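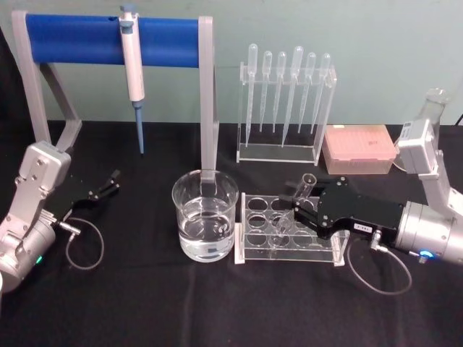

Subject: Re: [ilteler-users] Grasp planner picks the back wall of the tube rack
List: ilteler-users

Hi all,

Sorry for the slow answer, I've been chasing the very same thing on our two-arm bench and wanted some numbers before I opened my mouth.

> We run Ilteler 14 with the stock depth filter and the planner keeps
> giving us grasps on the end panel of the acrylic rack, or on thin air
> a few centimetres behind the tube. It's fine with coloured plastic
> tubes. Is this a calibration problem, or is clear glass simply
> beyond it? We've redone hand-eye twice and I'm losing the will.

I'd stop redoing hand-eye! I did ours three times before I gave in and looked at the raw depth, and the calibration was fine every time. It's the filter. Clear glass in a clear rack gives you a cloud full of holes, the stock filter fills each hole from whatever sits around it, and with a black cloth underneath there's precious little good depth to borrow from. So the tube gets smeared into the rack or pushed off towards the wall, and the planner (which trusts the cloud completely, bless it) goes after the smear.

What worked for us, in the order I'd try it:

First, turn hole filling off inside the rack region. In the Ilteler config it's fill_mode, and you can set it per region, though the docs only mention the global one. The planner will moan about missing points. Let it moan.

Second, stop asking the cloud where the tube is. We now fit the rack from its top plate, where the rows of round holes show up nicely in the colour picture, and then look for a tube rim above each hole. A rim plus the hole it goes through gives you two points on the tube axis, so you get the lean for free. That matters more than I expected, as our tubes never stand straight in that rack. If you assume vertical, the jaws come down crooked and one finger touches early.

Third, grasp just above the top plate and nowhere else. I added a band constraint to the planner for this, it's a small patch and I'll push it to the Bettencourt branch once I've tidied up the variable names (they're rude).

We did 1,000 planned grasps in replay against recorded depth, old pipeline and new. The old one put 51 of them on the rack itself. The new one put 14 there, and nearly all of those were with the tube in a corner hole, right by the end panel. I haven't fixed that yet. My guess is the panel edge gets read as part of the rim, but I haven't sat down with it properly. Please don't read this as a success rate on the real arms, it's only where the planner wanted to go.

One more thing that might bite you if you have two arms. Our planner had the idle arm down as a fixed obstacle at its home pose, even when it was parked somewhere else with its gripper out over the table. The Caddale driver publishes the right joint states, but the scene monitor was only reading them at start-up. Check scene_refresh in your launch file. Ours was set to "once", and I have no memory of choosing that. The coiled cable at the wrist isn't in the model at all, by the way, so I've put a fat capsule round each wrist and accept losing a bit of reach.

The beaker is still a pain. With water in it the lower half and the upper half give different depth, so the segmenter calls it two objects stacked up. For now I've got a hand-drawn keep-out box round it, and the same for the transfer pipettes in their stand. Ugly, but it means I can get on with the tubes. If anyone at Gremelholm has got further with liquids I'd love to see the config, even a half-working one.

Could you send me a raw depth dump with the filter off, plus your region file? I'd like to run it through our replay script and see whether your thin-air grasps land in the same spot as mine did. A dozen captures would be plenty, and please leave the tubes leaning however they happen to lean.

Cheers,
the one with the mint-green wall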